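26/05/2018 - banco 2, pruebas con el Taltum de preproducción

Llegó ayer la segunda unidad de Warmont, la primera se la quedó Gianni para la antena. Misma carcasa que en las filtraciones de diciembre, pero el botón lateral está más abajo y tiene menos recorrido. Arranca con la build 793. Sin SIM, wifi del taller, brillo fijo en 200 nits.

Batería: cargada al 100 % por la noche, vídeo en bucle desde las 8:40. A mediodía iba por 61. Mejor que la unidad 1, pero ojo, la unidad 1 tenía el GPS encendido todo el rato (culpa mía, no lo apunté). Repetir las dos en igualdad de condicones antes de pasarle nada a Brenda.
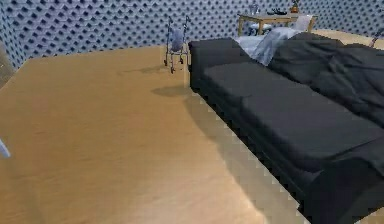
Con el cargador de serie sube bien hasta el 80 y luego se arrastra. Probado también con el de Shivam, mismo resultado - será el firmware. Temperatura de la tapa trasera sin medir, el termopar sigue en el cajón de Aušra. Pedírselo el lunes.

Pantalla: tinte verdoso en grises bajos, se nota a oscuras. Al subir el brillo desaparece. Manouchehr dice que en la suya no lo ve. Comparar lado a lado, mismo fondo, mismo ángulo, y sin el modo Sun activado, que cambia el blanco y nos vuelve locos.

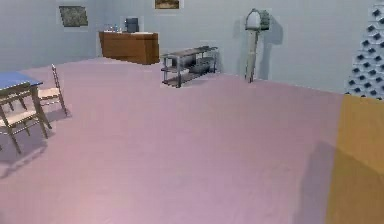
Lector de huellas: 5 fallos seguidos con el pulgar derecho, con el índice ninguno. Borré la huella y la registré otra vez, ahora entra a la primera casi siempre. No sacar conclusiones todavía.

Cámara: abre lenta después de reiniciar, luego normal. El log escupe unas 2000 líneas del servicio de enfoque cada vez, copiado a la carpeta Dendstead. Que lo mire Gianni, yo no entiendo la mitad.
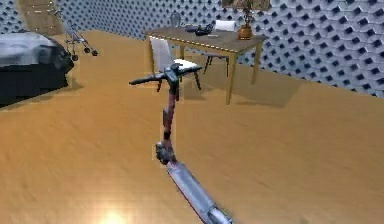

¿Se puede actualizar ya la unidad 2 a la build nueva?
De momento se queda en la que trae, hasta terminar la repetición de batería. Si se actualiza antes perdemos la comparacion con la unidad 1.

Pendiente: funda de goma para el banco, cable USB-C largo (el corto hace mal contacto), devolver a Shivam su cargador.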